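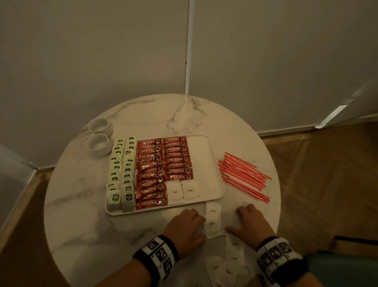 A proper drinks tray at last

Print this post | E-mail this to a friend

I've been wanting to sort out our tea and coffee stuff for ages (it all lived in one drawer, and it was a mess!) and today I finally got going. Tea bags on the left with their green tags showing, then the red Nescafé sticks overlapping like roof shingles - so satisfying. Two sugars are in so far. The stirrers still need a home, and I can't decide between the tray and a little glass. Benvinda says glass. I'm leaning that way too, but my cups have to go somewhere!

Filed under: Home & Tidy Things
8 comments | 162 shares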